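Search this blog Search Go

Teaching a robot to clear a table, part two

Posted 6/28/23 by Nithin Rodrigues

Print this post | E-mail this to a friend

I said in the last post that I would write up how the table work was going once we had more than a handful of runs. We now have 682 saved episodes of the clearing task, so this is that write-up.

The job is easy to state. There is a table with a small heap of things on it, the things are different each time, and the robot has to take them off one at a time and put them where they belong. A person drives both arms by remote control while the cameras and the joint positions are recorded. Later the recordings go into training. We call the project Skaltotard, a name left over from an older plan that had nothing to do with tables.

I started driving in November and I was bad at it. My first week of episodes was thrown out, all of it. The controls are two handles on a stand, one for each arm, with a trigger for each gripper, and a foot switch that starts and stops the recording. What I could not get used to was the delay. It is short, but you move your hand, the arm moves a little after that, and by then you have already started to correct. The result is a wobble. The model learns the wobble along with everything else.

The fix was to slow down and to stop fighting small errors. If the gripper is a little to the left of where you want it, leave it there and go on down. It will usually close on the thing anyway. Sumathi Iyengar has been driving longer than I have, and her episodes are shorter than mine even though her hands look slower. She makes one move where I make three.

Most of the trouble has been in the approach. You would think the hard part is the grasp, and for thin things like paper it is, but more episodes go bad before the gripper gets anywhere near the table. If you come in low you hit the front edge. If you come in high you lose sight of the near items behind your own wrist. I now bring both arms up first, stop, look at the heap, pick the first item, and only then go forward. The stop is in all of my episodes and it has started to show up in what the policy does by itself, which I did not expect so soon.

The head camera is what I drive by most of the time. It blurs when anything turns fast, and we keep a share of the blurred stretches in the training set. I argued for cutting them and lost. The reasoning is that the robot will have to deal with blur when it is running alone, so it should see some in training.

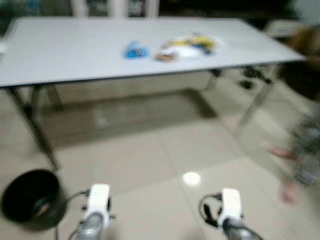 I'd leave out any episode where the driver changes their mind halfway, Sumathi wrote under the draft of this post, even if it ends well, because the model can't tell which half you meant.

I have gone back and forth on that. We had been keeping those episodes and marking them "recovered." The case for keeping them is that the robot needs to know how to get out of a bad start. The case against is what she says. For now we split them. If the gripper missed and the driver tried again on the same item, it stays. If the driver reached for one item and then swerved to another, it goes. I went through everything by hand with that rule and 12 episodes came out, nearly all of them mine.

The other change is the order. At first each driver took the items in whatever order they liked. I went left to right. Sumathi took whatever was on top. The policy trained on both of us would sometimes head for a point between two items and close on nothing. We have since agreed to take the top item first and, if nothing is on top of anything, the nearest one. The early runs with the new order look better, but I haven't done a proper comparison.

Storage is a dull subject but it has cost me more evenings than the driving has. The files were going to a drive we call Ondmont, which filled up in the middle of a session and cut off an episode without any warning. I have added a check that refuses to start recording when space is short. It took ten minutes to write and I should have done it in November.

Next is the same task with the heap spread farther apart, so that both arms have to work at once. I can do that for about four episodes before I need a break. If you have driven two arms at once for long sessions, I would like to hear how you set up your stand, mainly the height of the handles. Mine are too low and my shoulders know it.

Print this post | E-mail this to a friend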